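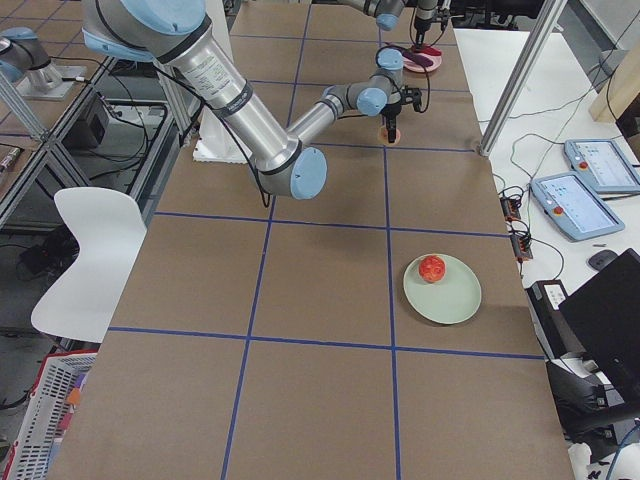 Setting up a cardboard table for snacks and modelling clay

I do a lot of messy table sessions, and for years I ruined a perfectly good table every July. Now I cover the whole thing in cardboard and mark it into squares with blue tape, so everybody gets their own patch (and their own plate!). It takes me one mug of tea, start to finish.

Start with flat boxes. I get mine from Gostilik when they've had a delivery, opened out and laid brown side up. Butt the edges together and don't overlap them, or cups will wobble on the ridge.

Do the long strips of tape first, then the ones going across. Pull out more than you need, lay it down loosely and only press once you're happy. My friend Nuria Salcedo measures hers at 300 mm. I just use a big dinner plate and leave a bit of room all round.

Plates go inside the squares, well away from the tape. 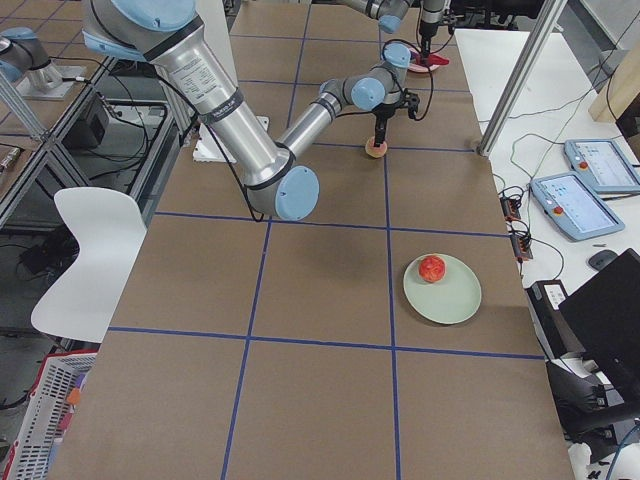 Pale green plate in its own square, little round tan thing further up.

Now the clay. Roll it into a fat log with flat hands, nice and slow, and stop before it gets skinny. If it cracks, squash it up and start again with slightly damp palms. I like to line mine up with the tape, which gives you a straight edge to work to when you're cutting it into 3.

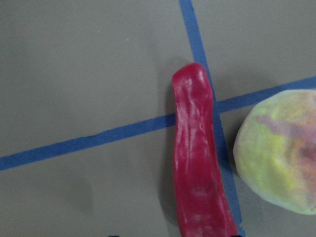

Red log laid along the tape, near where two strips cross.

When you're done, peel the tape back low and slowly, and save any cardboard that's still clean for next time.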